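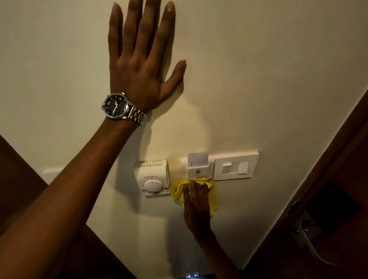

Visits / Hotels and Housekeeping

The Britden is a business hotel with 796 rooms, and for one Saturday it let a group of us walk the fourth floor to see how much of the cleaning is done by machine. The visit was set up by Prosetti, the company that runs housekeeping there under contract. I write about building maintenance and went in with one question: can any of this do a room yet?

Michalis Gavalas met us by the service elevator. He has run the housekeeping side since November and used to do the same job at a hospital. He started us in the hallway, where a floor scrubber from Korkon was working its way along the carpet border. It is a good machine. It went around a parked linen cart, stopped for a guest with a suitcase and went on again when she had passed. It does the hallways and the ballroom at night, and two people who used to do that now work on rooms.

Then we went into a room, and there the machines mostly stop. A room attendant at the Britden has 20 minutes for a stayover. Gavalas had the job list taped inside a closet door and read it out to us. Make the bed, empty the trash, clean the bathroom, vacuum, restock, dust, wipe all touch points. That last line covers everything guests put their fingers on: door levers, switches, the thermostat, the key card holder inside the door, the remote, the phone.

I had expected the bed to be the hard part. It is hard, but the touch points gave the engineers in our group more to talk about. To wipe under a key card holder you need to press hard enough to lift a fingerprint and lightly enough that you don't knock the card out and cut the power to the room. You can't turn the thermostat dial by accident. You have to keep the cloth off the rocker switch, or at least notice when you hit it and put it back. A person does this with a microfiber cloth bunched in one hand and the other hand on the wall for balance, and doesn't think about it.

Areti Chatzigeorgiou, who trains the new attendants, said the first thing she teaches is how to fold the cloth — quarters, turn to a fresh side after each item. The second is to look along the wall from the side, because smears don't show from the front. She was polite about the machines. She said she would take one tomorrow if it carried linen.

After lunch we saw a test arm on a wheeled base, built by a small firm called Balaskas. They had it wiping a mock wall in a meeting room, with a thermostat and two switches screwed on. It cleaned the flat part of the wall well. Near the fixtures it slowed down a lot and left a margin all the way around each one, and that margin is where the dirt is. On one pass it turned a light switch off and kept going. The man from Balaskas said they are working on force sensing in the wrist and would not give a date.

On cost, the number I was given for the hallway scrubber was 1430 dollars a month on lease, with service. Gavalas thinks that pays. For rooms he has no number, as there is nothing he could lease that would finish one.

My answer after the day is no for rooms, yes for hallways. Linen transport looks closest to me. The elevators are already set up for it, and the carts are all one size. Prosetti plans another open day once the linen trial has started. Sign up at the front desk or through their office, and wear flat shoes.

Contact | Submit a visit report | Back to top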